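Unit 2: Moving a Store to a New Payment Gateway
Instructor: Eilif Vik
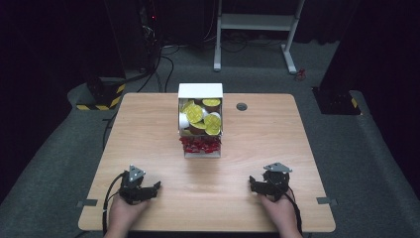
Fig. 1. Single-serve cups with yellow foil lids, in an open white box.

Case: Steltham sells by subscription and has 865 cards on file with Vulex.

Terms. The gateway passes card data to the processor. A token stands in for the card number – it works only at the gateway that issued it.

Steps
1. Request a token export.
2. Run both gateways for 34 days.
3. Match settlements daily.

Reading: Moen, chapter 2.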